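Notebook, March, evening session

Drop rates again. I said last time I wouldn't touch this until somebody brought me a kill log with the misses left in, and now somebody has, so no more excuses.

The claim, for anyone reading over my shoulder: the Goletville gatekeeper drops the Ferkero key more often if you walk in through the mill side instead of the main road. The wiki page has said so for ages. No source on the page, no edit note, just "it is recommended to enter from the mill." Recommended by whom? The talk page has two people agreeing with each other and a dead link.

What I have: a pooled log of 200 gatekeeper kills on the current patch. 131 by the mill, the rest by the road. Same difficulty, same character level, no luck gear (I checked the loadout column and threw the log back once already because it was blank). 20 keys in total.

That is thin. If I split 20 keys across two routes I can get almost any story I like by moving two or three of them. Mill side got 14, road got 6. Somebody in chat is already calling that proof. Fourteen out of 131 and six out of 69 are a hair apart, and I would expect a gap that size from a fair coin-toss kind of table most evenings of the week. I am not changing the page on that, in either direction.

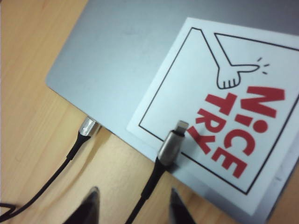 The other thing that bothers me is how the mill runs were done. The mill route is shorter, so people chain them and stop when the key drops. The road runs were done in fixed blocks, as a chore. Stopping on a drop doesn't shift the true rate but it does make small samples look good, and it makes the person feel lucky, and then they go and edit a wiki. Next batch has to be fixed length on both sides. I want the number of kills written down before the first one.

Tried to find anything in the game files that would support a route bonus. The drop table for the gatekeeper is one table. It gets called once, on death, and takes difficulty and the luck stat. I can't see a zone argument anywhere. It could be handled on the server and I'd never know, so I'm writing "no evidence found" and leaving it there.

Also looked at the Van der Merwe quest flag, the pet theory of the moment. The idea is that finishing Van der Merwe's errand first unlocks a second roll. I ran 91 kills on a fresh save with the errand untouched, and never saw two rolls in the combat log. Then again I haven't done the same on a save with the errand finished, so all I know is that the boring half is boring. Not a result yet. Do not quote me on this in the channel.
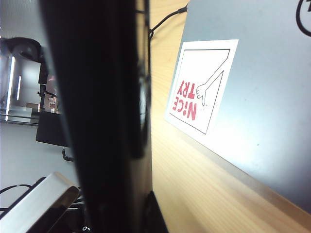
The Plurnum shard is a separate mess and I'd like it kept off the gatekeeper page entirely. It shares an icon with the key at small size, and I am fairly sure a few of the older reports mixed them up. If you are logging, write the item name out in full, don't go by the picture. My own kill sheet could stand to be labeled better too - a white sticker with a thin black border, like the one on the gray panel there, would beat the pencil scrawl I have on the cover now. Old reports with only an icon and no name I am going to leave out of the pool, even the ones that agree with me.

Somebody asked whether weather matters. I have no column for weather and I'm not adding one. Every new column is one more chance to find a pattern in noise, and we already have moon phase in there from before my time.
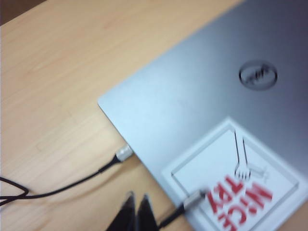 Closed laptop on the wooden desk.

To do before the next entry:

Fixed blocks, both routes, same save copied twice so the quest flags match.

Errand finished, repeat the kills, full combat log on. Check for a second roll by hand, the parser skips lines when the log gets long.

Put a "citation needed" on the mill sentence. I would rather delete it, but it'll be back within a day and then we have an edit war over a door.

Ask in the channel if anyone kept the raw log behind the dead link. I expect the answer is no.

Moon phase column: hide it.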